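# Sorting a big box of mixed cables and wires: by color, by length, or by what they do?

**Flor Ospina**

Hi all, long-time reader, hardly ever post. I have inherited (well, been handed in two moving boxes) everything wiry that my brother-in-law collected while he was fixing up old radios and train sets. Charging cords, bell wire, speaker wire, little bits with a plug on one end and bare ends on the other, a few small circuit thingies with wires still on them. He says there's over 600 feet of the red stuff alone, and I believe him, my back certainly does.

I have a shelf in the hall closet that is 90 cm wide (I measured in cm because the shelf came from Follitz and that's how their leaflet has it) and I'd like it ALL to live there. I've bought nothing yet. My daughter wants me to do it by color because it'll look nice. I was thinking by length. A man at the hardware place told me by what it does, but I don't know what half of it does!

So how do you all do it? And do you put each one in its own bag, or is that overkill? I have until April, when the closet gets a new door and everything has to come out anyway.

Thank you!

---

**Rigoberto Marulanda**

Oh, I love this one, I have been through exactly this and changed my mind three times, so let me save you two of them.

First time I did it by length, and please don't. You have to untangle and stretch out every single piece before you can decide where it goes, and I gave up with a heap on the floor that stayed there most of the winter. Second time I did it by what it does, with labels, and I got up to 123 labels before I noticed I'd written "power, small" on a good chunk of them and couldn't tell which small from which other small. Third time was color and it stuck. Your daughter is right! Color is the one thing you can see while the stuff is still in a knot, so you can sort first and untangle later, in front of the TV, one basket at a time.

What made it work for me was open baskets with slots in the sides, a different color of basket for each kind, all set out along the back of the table before touching the big pile. You pull a bit out of the middle and drop it in the back. That's the entire system.
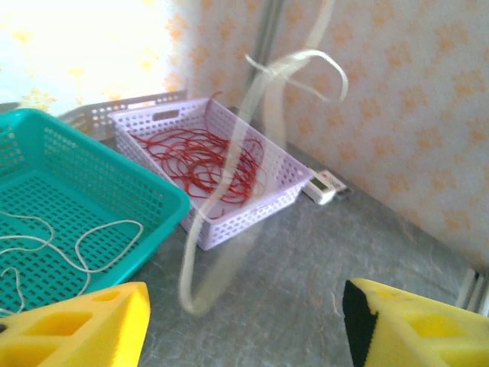
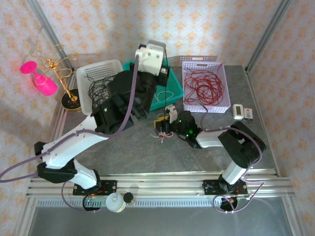
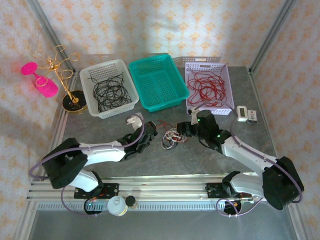

Baskets are worth a minute of thought before you buy, and I'd measure your shelf depth as well as that 90, which you didn't give us. Slotted sides are great for seeing what you've got without pulling everything down, and the only annoyance is that thin stuff with a bare end will find its way through a slot and hook the basket next door. A tangle of black cables in a white basket, or red wire in a lavender one, shows up from across a room, and that's the contrast you want in a dim hall closet. Black in black and you'll be feeling around with your fingers. I also like to have one spare basket behind the row, for whatever turns up that doesn't match anything. Mine came from Valterby, the medium ones, and I'd skip the ones with lids unless you've got cats.

The bits with several colors in one bundle are where people get stuck. Red, white and blue all coming off one little part, where does it go? Don't put it with the reds!! It'll get pulled apart by somebody looking for a length of red. Leave anything multicolored in the middle of the table until the very end, then give those pieces a basket of their own, or a shoebox, whatever. Same goes for anything with a screen or a board on it. I set those to one side from the start so they don't get buried under cable.

Bags: only for the tiny ones. I bagged everything once and it took up twice the room, plus you can't see a thing once there's a pile of bags. For the longer cords I make a loose loop about the size of my hand and put a twist tie on it. Loose! Tight little bundles give you kinks, and old cable that has been sitting in a garage really doesn't like being bent hard.

And throw some away. If the covering is cracked or sticky, or there's green crud on the plug, out it goes (ours go to the electronics drop-off, not the trash, check what your town does). I had over 700 feet of stuff before I did that and I miss none of it.

Tell us how it goes, and if your brother-in-law asks, you kept everything.

---

**Cornodgate_Deng**

by color is fine till you need a specific charger. I keep chargers out of it completely, tape the name of the gadget on the plug end and they go in a drawer. everything else can be a mess for all I care

also 90 cm fits three medium baskets side by side if they're the ones that are 28 wide, the 32s won't go. measure the bottom AND the rim, the rim is always wider

---

**Flor Ospina**

Thank you both, this is so much more than I hoped for! Color it is, and chargers in the drawer with tape on, I hadn't thought of separating those at all. Rigoberto, the shelf is 35 deep, I went and checked. So that's one row and no room for a spare behind, but there's a hook on the closet wall and I could hang a cloth bag off it for the odd ones. I did a first pass this morning with just the red and it already fills one whole moving box, so I may be back asking what a person does with that much red wire.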